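Receiving and Shelving Bottled Drinks: A Guide for Pantry Staff

Applies to: Candside Community Pantry, main stockroom and front counter
Maintained by: Joanne Dobson, Stock Coordinator

Purpose

This guide sets out how bottled soft drinks are to be received, checked, entered in the stock register and placed on the shelves. It replaces the two-page sheet formerly kept on the stockroom door. Staff who have worked only with canned goods should read it in full before their first drinks delivery.

Before the delivery

Drinks are delivered on Tuesday mornings through the loading entrance on the Warraich side of the building. Clear the receiving table, wipe it down and set out the following:

a barcode scanner, fully charged
the current delivery note
a marker and a roll of plain stickers
a dry cloth
one empty crate for rejected bottles

Bay 4 holds 50 bottles when correctly stacked. If the bay is more than half full, move the older stock to the front before any new cases are opened.

Checking each bottle

Step 1. Open one case at a time. Compare the product name and bottle size with the delivery note.

Step 2. Inspect the cap. The ring beneath it must be unbroken. A bottle with a broken ring goes directly into the reject crate and may not be opened or tasted.

Step 3. Turn the bottle over and examine the base. On plastic bottles for carbonated drinks the base is molded into several rounded feet, and stress marks tend to appear in the grooves between them. Reject any bottle with a crack, a white crease or a foot that has been pushed inward.

Step 4. Hold the bottle against the light. Clear drinks, including brightly colored ones, should let light through evenly. Set aside any bottle that shows sediment or floating matter and report it to Roy Hartley.

Step 5. Find the barcode. Many of our drinks carry both a barcode and a square QR code on the same label. Only the barcode is used for the register.

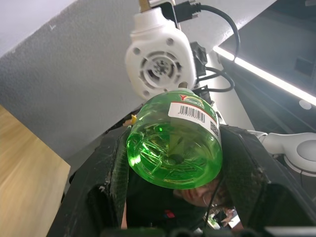 What should be done if the barcode will not scan?
Wipe the label with the dry cloth and try once more with the scanner held farther back. If the second attempt fails, type in the digits printed under the bars, check them against the delivery note and initial the entry.

Step 6. Confirm the date. The best-by date may be printed on the cap, the shoulder or the label. Bottles with less than 34 days remaining receive a plain sticker on the cap and are placed at the front counter.

Entering stock in the register

Drinks are entered in the Jondedar register under category 163. Scan one bottle from each case, enter the quantity and save before opening the next case. Rejected bottles are recorded on a separate line with a short reason, such as "cap ring" or "base cracked."

Shelving

Stand bottles upright with the labels facing the aisle. Newer dates go to the back. Large bottles belong on the bottom two shelves only. Keep all drinks away from the radiator and out of direct sun, and do not stack loose bottles on their sides.

Questions about the register should be directed to Leanne Heywood. Spills and broken bottles are to be reported to the front desk before the aisle is reopened.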